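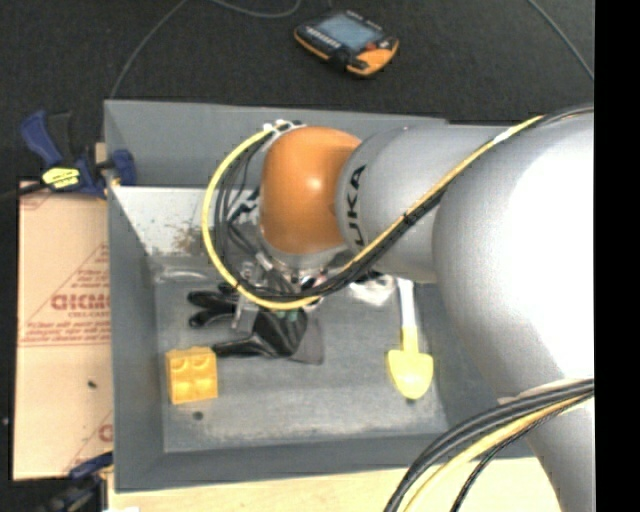
Truvuria has stopped picking trials at its Bilstead workshop after a cable fault caused a robot arm to halt twice in one shift. The company said the arm lost the signal from its gripper while reaching into a bin, and the controller shut it down as designed. No one was hurt. The suspect line is one of several strapped to the outside of the arm, where a yellow cable loops wide around the orange joint above the gripper. Engineers believe repeated bending near a fastening wore through a wire inside the jacket.

30/10/2023
By the Bilstead newsroom

Print this article | E-mail this article

The trial, known as Prarna, tests whether an arm can pick mixed items from a bin, among them toys such as a building block and a small shovel. It had completed over 4000 picks when the first stop came. The cable was due for inspection at 3000, but the check was put off to keep the trial on schedule, Truvuria said.

After the first stop, staff restarted the arm without finding the cause. The second stop came less than an hour later, and the gripper dropped an item back into the bin. The cell was then powered down and locked out.

Jin, the firm that supplied the cable set, is examining the damaged section. Truvuria plans to fit a longer lead and move the tie points farther from the joint. Restarts after a signal loss will now need sign-off from two people.

Trials are expected to resume in December. A second cell at the same site uses a different cable layout and is still running.

Contact the newsroom | Copyright 2023 | Back to top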